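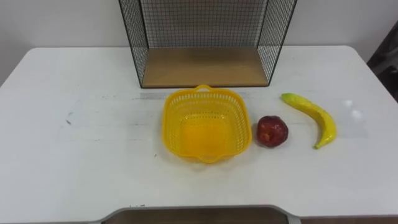 Table Rules: Frequently Asked Questions
Evus Manipulation Lab, Novville site
Last revised in August

Who do these rules apply to?
Everyone who sets up, runs or resets a pick-and-place task. Yes, also if you are only borrowing the table for 30 minutes. Those are the sessions that produced most of these rules.

What has to be on the table before I start?
The objects named on your task sheet and nothing else. Coffee is not on any task sheet. We checked.

Does it matter exactly where the fruit goes?
It matters that it moves between runs. If the apple sits in the same spot for 135 runs, the robot learns that spot and very little about apples. Keep a visible gap between objects unless the sheet asks for contact.

Can I use real fruit?
No. Someone always suggests it, and someone else has to find the banana in September.

The tabletop has scuffs. Should I clean them off?
Wipe off anything that wipes off. Leave the rest. Do not sand, paint or polish the table — a shinier surface gives the cameras more glare to deal with.

May I move the shelf?
Only if the sheet says so. If you bump it, stop, put it back and write it down. "It was probably like that before" is not a log entry.

When does a run count as a failure?
When the object is dropped, left outside the basket or shelf, or helped along by a human hand. A friendly nudge counts as a hand. Mark the run failed and keep the recording. Run 2277 was a fine, honest failure and we still use it in training.

How close can I stand while the arm is live?
Behind the floor line, with the stop button in reach. Reaching in to straighten an apple is how you get to retake the safety course, all 3 hours of it.

Do Vashisht and Plistetti follow the same rules?
Vashisht does. Plistetti has its own reset sheet, so ask for the current version before mixing their runs with ours.

I disagree with one of these rules. Who do I tell?
Put it in the change log with a reason. We read it at the end of each month, and the shelf rule has been rewritten that way twice.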